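Community > Kitchen and Household > Cooking for Groups

Print this page | E-mail this page

How do I plan the knife work for a birthday supper of 41 people?

Debora Lombardi

My mother turns 70 in October and I said I would do the food. There will be 41 of us in the hall behind the library in Relness. The hall has an oven, a fridge and two long tables, but no proper prep area. I have cooked for twelve before and never more than that.

The menu so far is a vegetable soup, roast chicken thighs, a potato and green bean salad, and a fruit tart that my cousin is bringing. I am fine with the cooking. What worries me is the cutting. The soup alone needs onions, carrots, celery and squash, and when I made a quarter batch last weekend it took me most of a morning. My hand was sore by the end of it.

Should I buy a food processor, or would that turn everything to mush? Can vegetables be cut the day before? And how much soup do people eat when there are other dishes? I have read everything from a small cup to a full bowl. My budget is 700 for the whole thing including drinks, so I would like to keep the equipment part small.
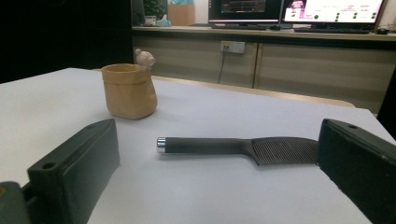
Cutting is something I have always done with one knife, and I never gave it much thought. I have a few others in a drawer but they are all worse. The one I use has a long, slender black handle that widens a little toward the blade, and I have been told a slim handle like that is harder on the hand over a long job. Is there any truth in it, or is the knife just dull? It gets sharpened when I remember, and I don't remember often. I would rather fix what I have than buy another one.

Thanks for any help. I can answer questions in the evenings.

Pieter Aerts

I cooked for a rowing club for nine years, so I will go through these one at a time.

The knife first. It is almost certainly dull. Handle shape matters some, but a dull edge matters a lot more, because you press harder and you grip harder. Take it to someone who sharpens for a living the week before the supper. A hardware store will often do it or know who does. After that, a few strokes on a honing steel before each session will keep it going. Try it on a tomato. If the skin gives way under the weight of the blade you are set.

Also look at your grip. Most people hold the handle in the fist with a finger along the top of the blade. Pinch the blade just ahead of the handle between thumb and the side of your first finger, and let the other three fingers wrap loosely. Once you do that the handle hardly matters.

Cutting the day before is fine for most of your list. Carrots and celery keep well in the fridge in closed tubs with a damp paper towel on top. Squash keeps dry in a bag. Onions can be done the day before but they get strong and they will make the fridge smell, so use a tub with a tight lid. Potatoes are the exception. Peel and cut them ahead only if you keep them covered in cold water in the fridge, or boil them the day before and dress them while warm. I would boil them. Potato salad is better the second day anyway.

Better still, make the whole soup ahead. Cool it in shallow pans, not in the big pot, and get it into the fridge within two hours. A deep pot of hot soup stays warm in the middle for a very long time and that is how people get sick. Bring it to a full boil when you reheat.

For amounts, a soup that comes before a main dish goes at one cup a head. For your group I would make 3 gallons and expect a little left over.

Put a damp dish towel under the cutting board. A board that slides on a hall table is how fingers get cut.

I-seul Yeo

I did a 56 person anniversary lunch last year with no processor. Get a second person and a second board, that is all. My brother peeled and I cut and we were done before noon.

If you do want a machine, borrow one. For soup it is good enough if you pulse it and do small loads. Don't put the squash in it.

One more thing, about the tables. People will want to nibble before the soup and if there is nothing out they come into the kitchen. I put breadsticks out in small bags with the tops rolled down. Very cheap and nothing to wash after.

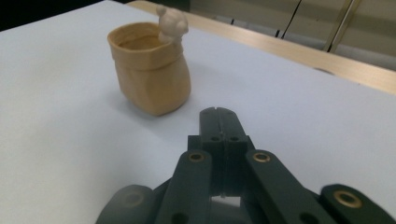 Small tan container shaped like a paper bag, with a rolled or folded-over rim, stands up by itself.

Roll the top before you fill it, it's easier. Two rolls is enough. For a birthday you can tuck a place card or a little favor in there too - my aunt did this with sugared almonds and the kids went from table to table eating them.

Debora Lombardi

Thank you both. I will get the knife sharpened and make the soup ahead. Pieter, do the green beans keep once they are boiled, or should I do those on the day?

Pieter Aerts

Boil them the day before, cool them in ice water, dry them well and keep them apart from the potatoes. Mix on the day. Dressing turns them gray if they sit in it overnight.

Contact us | Copyright Plallora Community Help | Back to top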